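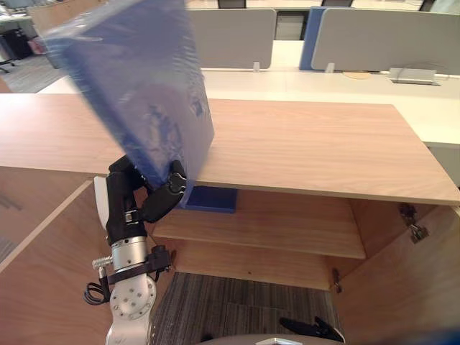 Kerholm Arbeitstisch, Eiche hell geölt

Der Kerholm war der erste Tisch, den ich überhaupt verkauft habe, und wenn ich ehrlich bin, hänge ich immer noch ein bisschen an ihm. Gedacht war er für meine eigene Küche, da sollte er zum Schneiden, Backen und Zeitunglesen taugen. Dann kam Lumturie Begović zum Kaffee vorbei, klopfte zweimal auf die Platte und wollte auch so einen haben. Ihrer steht inzwischen im Nähzimmer und sieht nach drei Jahren mit Schneiderkreide und Bügeleisen richtig gut aus!

Die Platte ist massiv, 42 mm stark und aus durchgehenden Lamellen verleimt. Das Holz kaufe ich bei Kadrić, immer abgelagert, und wenn mal keins da ist, das mir gefällt, dann warte ich eben — und Sie leider auch. Kleine Äste lasse ich drin, große kommen raus. Wer gar keine Äste mag, schreibt das bitte in die Bestellung, dann suche ich entsprechend aus (kostet nichts extra, dauert nur länger).

Geölt wird dreimal, mit Zwischenschliff. Ich nehme ein Hartöl mit ganz wenig Weißpigment, damit die Eiche nicht so honiggelb wird. Rotwein sollten Sie trotzdem gleich wegwischen, und heiße Töpfe bitte nur auf den Untersetzer. Ein kleines Fläschchen Öl liegt jedem Tisch bei, das reicht fürs erste Nachölen locker.

Zum Gestell: Vier Beine, ebenfalls Eiche, mit Metallgewinde eingeschraubt. Den Schlüssel lege ich dazu. Die Füße lassen sich ein paar Millimeter herausdrehen, in meiner Altbauküche ging es gar nicht anders. Wer lieber Stahl möchte, nimmt das Gestell Otero, das passt auf dieselben Bohrungen. Velimir Delić schweißt es für mich und ist dabei deutlich pingeliger als ich.

Maße und Daten
Länge: 140, 160 oder 180 cm
Tiefe: 75 cm
Höhe: 74 cm, mit Gestell Otero 76 cm
Kante: leicht gerundet, auf Wunsch gefast
Sondermaße: ja, bitte vorher anfragen
Lieferzeit: 4 Wochen, im November eher länger

Geliefert wird mit der Spedition bis Bordsteinkante. Die Platte ist schwer, holen Sie sich also jemanden zum Tragen dazu. Und bitte nach dem Auspacken erst einmal einen Tag im Zimmer liegen lassen, bevor die Beine drankommen!

Passend dazu gibt es die Sitzbank Firnar in 120 und 140 cm, gleiches Holz, gleiches Öl. Ein Muster der Oberfläche schicke ich gern zu, eine kurze Nachricht mit Ihrer Adresse genügt.

Preisliste Stand Februar 2020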